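Mavano roaming add-on, worth it?

Posted Thursday, November 8, 2018

tolland_k
I moved to the Mavano SIM-only plan in August. Coverage at home is fine. I travel for work next month and they want me to buy the roaming add-on, 400 MB for 4 days. Has anyone used it?

pdxrunner87
Used it once. It took a restart to connect, then it worked. 400 MB goes fast if you leave app updates on.

grayline
I would skip it. Jukano includes roaming in the base plan and you keep your number when you switch.

pdxrunner87
Jukano throttles you at night though. I had them for a year and left over that.

grayline
Never saw that on mine. Might be your area. 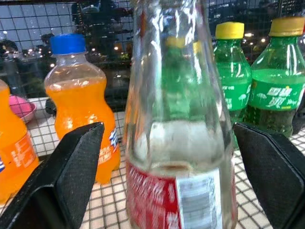 tolland_k
Switching before the trip is too risky for me, the last port took 4 days. Does the add-on start when I buy it or when I land?

mabry_o
When you first connect abroad. Mine did, anyway. Check the text they send you, because the website still shows the old terms.

tolland_k
OK, I'll buy it the night before and turn off updates.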